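Search tickets
Print this ticket | E-mail this ticket

Laltirell Stream Tools - Support log
Subject: Chat overlay freezes when clips play
Status: Solved

Reported in April by a league channel on Flalletthorpe. The overlay stops updating as soon as a clip starts between matches. Alerts still make a sound, but new chat lines never show up. Great report, by the way - full log attached and everything!

Step 1. Turned off the Cimau theme and went back to the default. Same freeze, so the theme is in the clear.
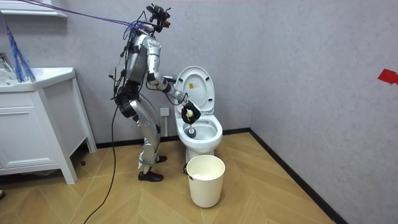
Toilet brush in the bowl

Step 2. Read through the log. The overlay had 1,855 messages waiting when it locked up, and the clip player was open 2 times in the same scene. Now we're getting somewhere!

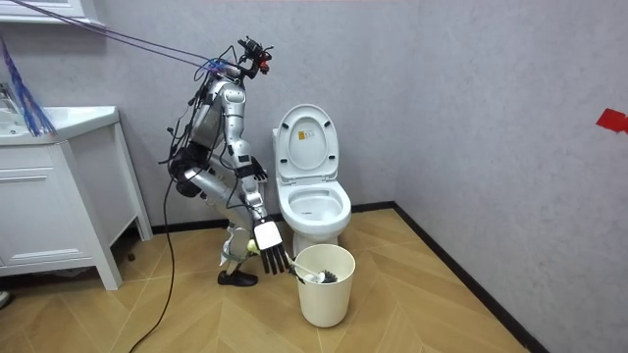

Next to the round white bin

Step 3. Removed the extra clip player and restarted the overlay. Chat came back right away and stayed up through 3 clips in a row. I may have cheered a little. 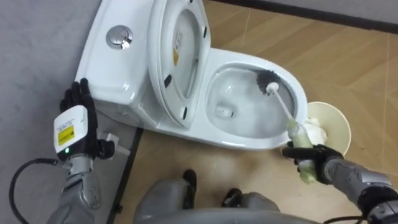
Lid and seat up, flush button on the tank

Step 4. Brought the Cimau theme back and asked the channel to try it during the Yurchenko Cup warmup stream. They wrote back at halftime: no freeze, and the chat was flying.

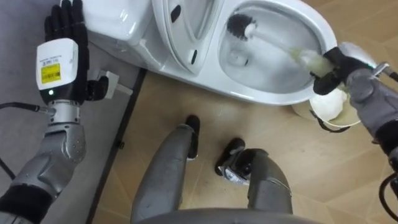 Open hand by the tank

Step 5. If you see the same thing, open Scenes, look for a second clip player and delete it. Then restart the overlay - a plain refresh won't clear the waiting messages.

Contact support | Copyright Laltirell | Back to top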